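Stidlow Work Top, White
Smooth white surface for packing, sorting and craft tables
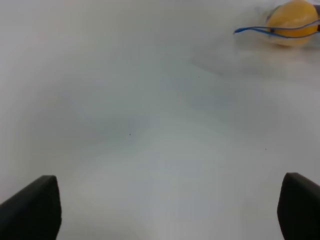
Marlene Fuchs wrote in to say she had hers in a sewing room for a year before she moved it to the packing bench, and that she wished she had bought the longer size the first time. We get that comment a lot, so please read the sizing notes before you order.

The Stidlow is a plain white top sold without legs. It is made for people who lay things out before they wrap, count, fold or label them. There is no pattern, no printed grid and no raised lip on any side. Parts and small packets are easy to find on it, and paper slides across without catching.

Sizes

The Stidlow comes in one depth and two lengths. The short top is 3 feet long and the long top is 76 inches. Both are 21 inches deep. If you pack boxes that are more than a foot across, get the long one. You will want room for the open box on one side and the items on the other, and the short top does not leave much space for a tape dispenser once the box is down.

Both lengths fit the Ellery fixed frame and the Ellery folding frame. The long top needs the center rail, sold separately. Do not use the long top on a folding frame without it.

Surface

The finish is low sheen. Under a single overhead lamp you will see soft gray shading across it, and near a window it can look slightly blue. This is normal for the color. If you take product photos on the same table, a second lamp on the opposite side evens it out.

The white is a cool white. It does not match the cream tops we sold under the Skesgate name, and we don't recommend butting the two together on one bench. The Skesgate top is also slightly thicker, so there would be a step at the join.

Cleaning

Wipe with a damp cloth and a drop of dish soap, then dry it. For tape residue, use rubbing alcohol on a soft rag and rub lightly. Permanent marker comes off the same way if you get to it the same day. Old marker may leave a shadow.

Do not use scouring powder, steel wool or the rough side of a kitchen sponge. They dull the finish in patches and there is no way to bring it back. Avoid bleach.

Keep hot things off it. A mug is fine. A glue gun, a soldering iron or a pan from the stove will mark it. Use a stand or a mat.

Cutting

The top is not a cutting surface. A box knife will go through the finish and the line will pick up dirt. Put a mat down first – any self-healing mat with a flat back will do. Mats with rubber feet can leave gray rings if they stay in one place for months, so lift them now and then.

Fitting

The top ships with screws, four corner brackets and a paper template for the holes. You will need a drill, a pencil and a second person for the long size.

Lay the top face down on a blanket. Tape the template in place, mark the holes and drill to the depth shown on the sheet. Fit the brackets finger tight, set the frame on, check that it is square and then tighten everything. Turn the table over by the frame, not by the edge of the top.

If you are putting it on a frame from another maker, measure the frame first. The brackets need a flat rail at least an inch wide. Round tube will not work.

Orders and delivery

Tops are sent from our Hiltbridge warehouse, flat, in a double carton with foam corners. The February batch sold out. The current batch is 900 tops across the two lengths, and both are in stock as of March 9, 2021.

Check the carton before you sign for it. If a corner is crushed, write that on the delivery slip and send us a photo of the carton and the top. We replace tops damaged on the way. We can't replace one that has already been drilled.

Unused tops can be sent back in the original carton. You pay the return freight, and on the long size that can be a fair part of the price, so it is worth marking out the size on the floor with masking tape before you order.

Sold separately

Ellery fixed frame, short or long
Ellery folding frame, short or long
Center rail for the long top
Spare bracket and screw set
Clip-on edge tray, fits either length

Questions about fit go to Alun Bevan at the Hiltbridge counter. Have the length and depth of your frame ready, and the width of the rails if it isn't one of ours.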